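Margaritis arm - bench notebook
November 2021

Long one this time, there is a lot to get down before I forget it.

The good news first: the wrist is back together and it doesn't click! Danai found the trouble in about two minutes after I'd lost a whole evening to it. One of the four screws in the adapter plate was too long and was bottoming out before the head seated, so the plate looked tight and wasn't. Swapped it for a shorter one from the Grumlow tin, a dab of thread locker, done. Moved the wrist through its full turn by hand with the power off and it's smooth as butter. I kept going back to turn it again just for the pleasure of it.

Elbow still runs warm. Put a thermometer strip on the motor housing, left the arm holding straight out, and after 13 minutes it had climbed to 43 C. I can live with that, but I don't want to add weight out at the end until we've looked at the spring idea Vichien had in July. He drew it on the back of a parts bag and I have the bag (top drawer, under the crimpers, please don't tidy it away).

Wiring: the new loom goes down the outside of the forearm now. It's uglier and I like it much better. You can unplug the gripper without taking the shell off. Red sleeve is power, blue sleeve is signal, and the short gray pigtail isn't connected to anything yet. Leave it alone, it's for the touch pads when the Cerside board shows up.

Then software, where most of the fun was. I've been wanting to run the pick routine in the simulator before we let the real arm near anything, and it finally loads our bench setup without falling over. What was wrong: the base height in the arm file was 71 mm off. I'd measured from the floor of the mounting box and the file wants it from the bench top. So every time I asked for a grasp, the fingers went happily into the table. One number! Fixed it, reloaded, and the very next run came down beside the can and closed on it. I cheered out loud, and the people at the laser cutter looked over.

Things I changed in the grasp settings, so they can be put back:
- approach from the side and low, no longer from straight above
- slower close for the last part of the finger travel
- lift a little first, pause, then go on to the move
- friction on the finger surfaces turned down a notch, it was set like glue before

The low approach suits the can well. The finger gets round the front and the bulk of the hand stays off to the left, so the side toward the cabinet is clear. I would like to try lowering it into the open compartment at the top of the cabinet next. The handle sticks out toward the arm, so the path has to go up before it goes over. Drawer pulling can come later, that's a different kind of hard.
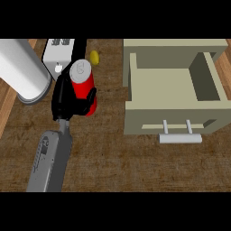

Vichien Phetsri
Arm build lead, Sturkville Shared Workshop

Adding my bit under the entry. I had a look at this one and I'm very pleased with it - the can is upright and just clear of the table, and the curved finger is wrapped well across the front. I'd want to see the same grasp with the can started a bit further back, toward the small yellow object, where there's less room for the hand next to the white box. If it still takes the side approach there, I'd call the settings good and copy them over to the bench machine.

About the spring: yes, still keen! I have two lengths of the right wire at home and will bring both. We need a bracket on the upper arm, and the holes from the old cable clip are nearly in the right place, so please don't fill them.

Danai Politis has the key to the parts cupboard until the Cerside order is in. Short screws are now in their own jar, labeled.

Next session: spring bracket, lift into the cabinet in the simulator, then the real wrist under power with the speed turned right down.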